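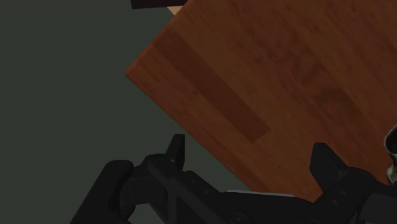
Malsha Cassim says I should stop blaming the wrist camera until I've sorted out the controller, and that half of what I called "camera trouble" last time was the arm arriving late and wobbling. She left that in the margin of my previous entry in green pen, so it must be serious.

9 Jul 2025, sim bench, gripper and controller swap

Fair point, Malsha. So today I kept the cluttered tabletop exactly as it was and changed one thing at a time, which I know I should have been doing all along (I get impatient, you all know this). Two controllers: the old Yadav one, and the Odberg build that Driss has been tidying up. Same arm, same black gripper, same task, tennis ball into the white bowl. 40 goes with each.

Yadav first. It gets over the ball nicely and then sort of leans into the last bit, so the fingers come down a touch to one side. From the side camera you'd swear it was fine! Then you switch to the wrist and one fingertip is right where you want the ball to be. I had been putting this down to the camera mount being off in the model. I checked the mount against the drawing twice and it's fine, so that's crossed off the list, and I owe Rafferty an apology for making him measure it as well.

Odberg is slower on the way down, and I was ready to be annoyed about it, but it stops where it's told. Much less of that sideways lean. The thing it does badly is the lift: there's a little hitch just after the fingers close, and twice the ball popped out during it. Driss Bouzid thinks that's the force limit coming in a step late. He's going to look at the ordering in the loop, and I'm leaving the friction alone until he has, otherwise we'll never know which of us fixed it.

Cameras, then. With the controller out of the way I do still have a grumble about the wrist view. The gripper takes up such a lot of the bottom of it, and when the arm turns a bit you get table, floor, and not much you'd want to pick up. Lovely for the last few centimetres, hopeless for working out where you are. The side view has the opposite problem, because the fingers get in front of whatever's behind them and you can't judge height at all. I tried feeding both in at 96 pixels square and the ball was a green smudge from the side. Went up one size and it was happier, though the whole thing crawled.
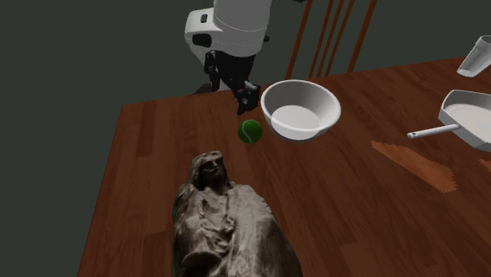
Does the side camera need to move for the Pondier gripper?
It needs to go a little higher, as the Pondier fingers are wider and would hide more of the bowl.

I wrote that down because I've asked Eluned the same thing on two separate occasions and forgotten the answer both times.

Speaking of the Pondier, I loaded it for a quick go at the end, four tries only, so don't read anything into it. Closing is smooth and I like the way the pads stay parallel. But the collision shapes that came with it are far too fat and it kept stopping short in mid-air as if it had met a wall. Eluned Kneath is making thinner ones. The Brorkberg model I didn't get to at all; it imports with the fingers facing backwards and I ran out of patience (and tea).

Odds and ends before I forget:

The statue is heavier in the collision sense than it looks, so if the arm brushes it the arm loses. Route round it.

The cup already leans and I haven't touched it. Please nobody straighten it halfway through a batch or my before and after won't match.

Rafferty's reset script leaves the gripper open but doesn't clear the last force reading. You have to zero it by hand or the first go of every batch is rubbish. I threw out my first Odberg batch for this and ran the 40 again.

Logs are in the shared folder under both controller names. I've kept the bad batch too, labelled as bad, in case Driss wants to see the hitch with a stale reading on top.

Next: Odberg again with his fix, both cameras, nothing else changed. Then the Pondier once the new shapes are in. Malsha, bring the green pen.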